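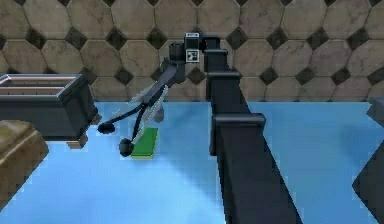
Review: The Flurnorcombe Box (Bostgate classroom source kit, grades 7 and up)

I've been teaching world history to seventh graders long enough to be suspicious of anything that comes in a box. I've got a closet full of them! Laminated pharaohs, a build-your-own Magna Carta with the wax missing, a trade route game that takes longer to explain than the Silk Road took to walk. So when my department ordered the Flurnorcombe Box in January I didn't expect to be writing this much about it, but I've now run it with two classes and I have opinions.

The idea is simple. Flurnorcombe was an English market village that lost its common land to enclosure, and the kit lets kids work out how that happened and who came out ahead. You get a big folded map of the fields before and after, a deck of people cards (tenants, the miller, the parson, a couple of landowners and a widow with one cow), a bundle of printed documents, and a teacher's guide written by Karthikeyan Namboodiri. The guide is the best thing in there, by the way. It's short, it sounds like a person who has stood in front of a class right after lunch, and it tells you what to skip if the fire drill eats half your period.

What I liked

The documents, mostly. They're a petition, some rent rolls, letters, a page of the manor court book and a really grumpy pamphlet, and each one comes in 2 versions, one with the original spelling and one cleaned up. I figured my kids would all grab the easy one. Quite a few went for the old spelling because it made them feel like detectives, and then they fought over what "ye sayd closes" meant for most of a period. I'll take that fight any day of the week.

The widow card is a killer. She has a right to graze one cow and no paper to prove it, and once the class gets that, the whole unit opens up. One of my boys wanted to know if he could write her a letter (he did, and it was mostly legal advice).

I also like that the kit doesn't hand you the villain. There's a letter from one of the landowners about drainage that is pretty reasonable when you read it slowly, and the guide asks students to make the best case for him before they go after him. That was the lesson my quieter group talked the most in.

What drove me nuts

The numbering. Document 3286 — yes, that's the number printed on the sheet, it's the archive reference — sits in the same stack as sheets marked A, B and C, and the student worksheet calls it "Source Four." I lost a good chunk of the first lesson to kids holding up paper and yelling letters at me. I went through with a marker afterward and renumbered everything. Please just do this before you open the box with children in the room.

The background reading is the other thing. It runs to 800 words with no breaks and no pictures, and it front-loads every term at once: strip, furlong, stint, commoner, freeholder. I chopped it up and moved the vocabulary to the day each word comes up. Khôi Hồ, who teaches the other section down the hall, did it as a read-aloud with pauses and says that was fine, but he has a much better reading voice than I do.

And the cards are thin. They curl! By the second class the miller looked like a potato chip. 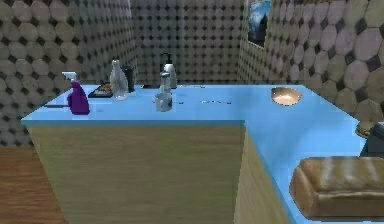

The timeline is the piece I went back and forth on the most. It comes as a set of strips that you lay end to end, and the strips get wide fast, so it never fits on a student desk and it barely fits on two pushed together. Namboodiri's guide says to run the village events in one straight line and the acts of Parliament in another underneath, and my kids kept mixing up the rows. What worked way better was an L, the same shape as that pale blue counter: put the village years along the long stretch from left to right, then at the inside corner, where the enclosure act comes in, turn the strips toward you and run everything after it down the other arm. The corner does a lot of teaching for you. Everybody could point at the spot where life changed, and when I asked for a before and after paragraph they just looked at which arm they were writing about.

How it compares

I've also used the Bremau set on farming and famine, which costs less and has nicer cards (thick, glossy, no curl). It's a solid set, but the sources are all snipped down to a sentence or two, and my stronger readers burn through them in nothing flat. If your class needs short bites, get Bremau. If you can spare a full week and you want them chewing on something, get this one.

Jawad Qureshi asked me whether it would work with high school, and I think it would if you threw out the worksheets and used only the original spelling versions. You'd want to add something on wages, too, as the kit stops pretty much the minute the hedges go up and never follows anyone to the towns.

Practical stuff

It takes five class periods if you do everything, four if you drop the mock hearing. Don't drop the mock hearing. Give the parson to a kid who likes to talk. The lid doesn't close once the map has been unfolded, so I keep mine shut with a giant rubber band, and I put the cards in a pencil pouch. Replacement documents can be printed from the Bostgate site, but the map can't, so keep the juice away from it.

I'd buy it again, and I've already asked for a second box for next year. Four stars, with the fifth one waiting on some decent card stock.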